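About Mosen

Who we are

Mosen is a small company in Sustthorpe. We sort, check and repack jewelry for shops and for online sellers: bracelets, bangles, strings of beads, chains, charms with a cord or a tassel. The pieces come to us mixed and they leave us in order, each in its own bag or box. We have 24 employees at Sustthorpe, and we have a second, smaller room at Stellthorpe where the returned goods are opened.

For a long time all of this was done with fingers, tweezers and good light. It is still done so for the most part. But since June a part of the sorting of plain bead strings goes through a machine cell at Sustthorpe, and because we are often asked about it by customers and by people who want to work with us, we write about it on this page.

What the machine does and what it does not do

The cell has two arms. It takes single strings from a tray, lays them straight and puts them in a bag. With strings of the same length and the same bead it works well. It does not open clasps and it does not untie knots. If two chains are tangled, it stops and a lamp goes on, and one of us comes.

Tangled goods are the bigger part of our work, so we don't expect that the cell will take over the tables. What we would like is that it takes more of the boring part. On a normal day it fills 149 bags, and the same bags were before filled by hand in the last hour of the shift, when the eyes are already tired.

How the work is shown to the machine

Our program for this is called Pîrvu. In Pîrvu the handling is done by people, with a gripper in each hand in place of the bare fingers. The gripper has a small jaw and a camera, and what the person does with it is recorded. Later the recordings are used for teaching the arms.

Everybody who takes part gets paid time for it and can say no to it. The recording is made in ordinary rooms, on ordinary furniture, with the things that usually stand there. We asked the experienced sorters to work in their own way and at their own speed, also when the way was not the one in our handbook. In 2 cases we changed the handbook afterwards.

It is slower than by hand. A colleague who can clear a box in some minutes needs much more patience when she holds the grippers, and in the first week there was a lot of laughing and some bad words. A thin chain is the most difficult, then the cords. Round beads roll away from a jaw if you press them from the side – you must come from above and close slowly.

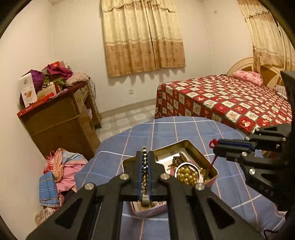 A beaded bracelet in the gripper, the tin open on the table. 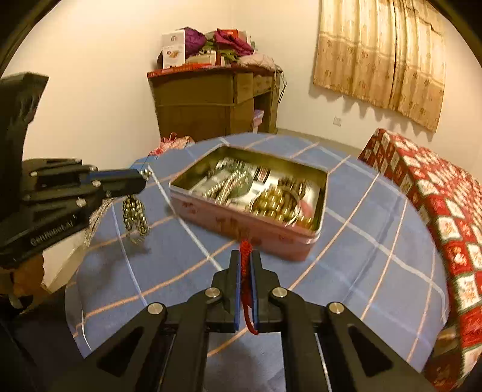
Red tassel in one gripper, strands of beads in the other.

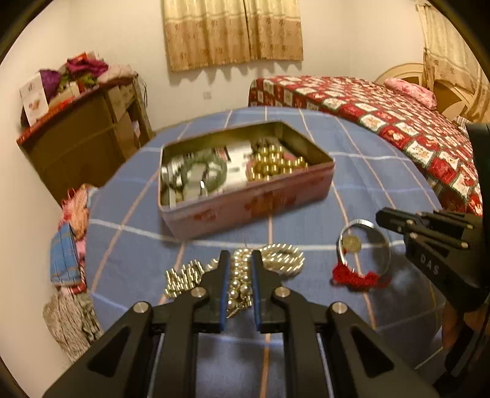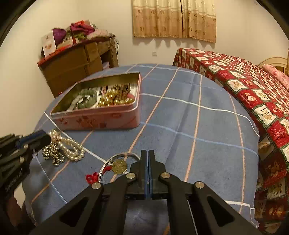
What has changed for the people

Nobody has lost the job because of the cell. This was written down before the first arm was ordered, and the paper hangs in the break room. When a colleague retires, we look at the tasks again together before we advertise the place.

The work itself has moved a little. There is less bagging and more checking. Two of our sorters now take care of the cell: they clean the jaws, change the pads and decide which trays are suitable for it. They had no technical education before. They learned it in the working hours, and their wage group was changed with the new tasks.

Not all is better. The cell makes a noise that the room did not have before, and the tables next to it were not liked, so we moved the cell behind a wall. Some colleagues miss the bagging, which was a quiet job where one could talk. For this reason we keep one table for it at Sustthorpe, and who wants to sit there for an hour can put the name on the list.

The recordings belong to the Pîrvu program and are not used to measure how fast a person works. Voices are removed. Who has taken part can look at 100 percent of the own recordings and can ask that one is deleted.

Visiting and working with us

Customers may see the sorting room after an appointment. School groups are welcome at Sustthorpe but not at Stellthorpe, where the room is too narrow.

If you want to work with us, please write a short letter. You don't need experience with machines. We ask every applicant to untangle a small box of chains, with the hands, and we pay for this trial morning.

Page last changed: July 28, 2018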